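# How a Workshop Plans to Buy Robot Arms

A robot arm costs money before it moves anything. The people who buy one have to plan for the arm, the parts around it, and the time needed to set it up. This page explains how the Candska workshop in Cleston made its plan.

## Step 1: Write down the job

The workshop wanted to pick up small devices and sort out loose cables. A cable bends when it is pulled, so one arm often has to hold while the other moves. The plan therefore called for 2 arms.

## Step 2: List all the parts

An arm by itself cannot do the job. It needs:

- a gripper, which is the "hand" at the end of the arm
- a mounting plate and a rail, so the arm stays in place
- cables for power and signals
- a work area with walls
- racks or baskets

Gudrun Rathjen wrote the list for Candska. Her first list had 6 lines. She added a seventh for cable ties. They are cheap, but a cable that hangs free can catch on a moving joint.

Both arms stand on one long aluminum rail and reach toward the middle. Look for the thin cable that loops over the left arm, with small white ties holding it.

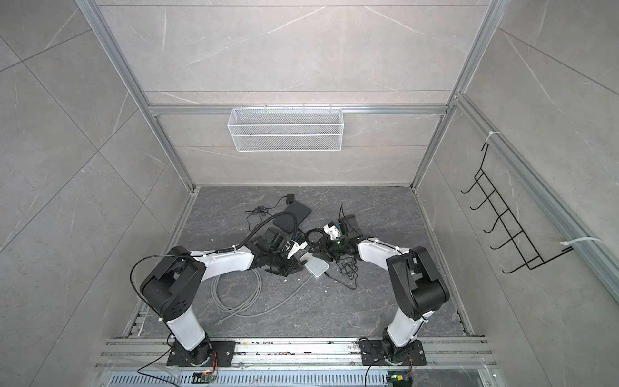
## Step 3: Compare prices

Two sellers, Kuhlmann and Rutness, sent a price for the same list. A written price like this is called a quote. The Kuhlmann quote was lower, but it left out the grippers. With grippers added, Rutness was cheaper. The total was $3,311.

Always check that two quotes cover the same parts before you compare them.

## Step 4: Plan for later costs

Parts wear out. Gripper jaws get scratched and cables break inside where the bend is sharpest. The workshop set aside money for one spare gripper and one set of cables.

Time is also in the plan. The order was placed in September, and 7 days were kept free for bolting down the plates, connecting the cables, and testing each arm at low speed.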